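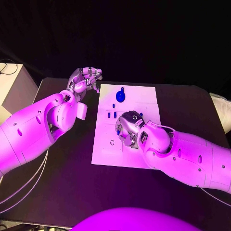
Slow evenings with a board and a blue knob

23 March 2019

I've been meaning to write about inset boards for ages, and every time I sit down to do it I end up getting one out instead, which tells you how this hobby goes. If you've never owned one, you've almost certainly met one as a small child: a flat board with shallow shapes let into it, and pieces with something on top to hold them by. You pick up a piece, you find its place, you put it in. I'm a grown woman with a mortgage and I find this more restful than almost anything else I do in a week.

My first one came from a church sale in Gollalstead. It was missing two pieces, and I bought it anyway because I liked the weight of it in my hands (and because it was raining and I felt I should buy something after standing in there so long!). I kept it on top of the fridge for most of a year. Then one night I couldn't sleep, so I took it down, put the kettle on, and sat moving shapes in and out of their places until nearly two. After that I started looking for others.

The white one has become the favorite. It's a plain flat rectangle, and what I love is how faint everything on it is, the lines and the shallow dips, so that your eye has to slow right down before it makes any sense of them. Then up toward the middle there's that round blue piece with its little upright stem, and you can't miss it. I always leave it until the end. Liis Sepp, who lives across the landing from me and has opinions about everything, always starts with it. We've agreed not to discuss it further.

I do think the light matters more than people expect. In bright daylight an inset board is over too soon, you see at once where everything goes and you're back to thinking about the dishes. Under strong pink light, though, white goes pink along with everything else, and the faint lines get fainter still. Your own hand throws a shadow right where you were looking. You start going by touch, running a finger along until you feel an edge, and I can't tell you how much I enjoy that moment when the edge turns up. A dark tabletop helps too. I used to work on a patterned cloth that my aunt gave me, a lovely cloth, all leaves and birds, and it drove me half mad because I kept looking at the birds.

A few of you asked after the last post how many I have now. It's 7, and I'm trying to stop there, at least until May, when there's a toy fair in Nernier that I have already promised myself I'll only walk around. (I said the same thing last year and came home with a Maklow board under my coat.) They live upright on the low shelf by the radiator, with a folded dish towel between each one so the faces don't rub. The loose pieces go in cotton bags with the name of the board on a tag. Please learn from me and do the tags on the first day! I once spent a whole evening trying to seat a round piece that belonged to another board altogether, and I was so close to sanding it down.

For cleaning I use a barely damp cloth and a dry soft toothbrush for the dips, where crumbs go to live. My cousin swears by a drop of dish soap. I've tried it and it leaves a film in the corners that you feel with your fingertip later, so I've gone back to plain water.

Someone also wrote to ask if I time myself. No, never! I did try it once, years ago, and it took all the pleasure out of it by the second go. If I want to be hurried I can go to the supermarket. Next time I'll write up how I cut a replacement for one of the missing Gollalstead pieces, which took three tries and most of a cereal box, and it still wobbles if you lean on it.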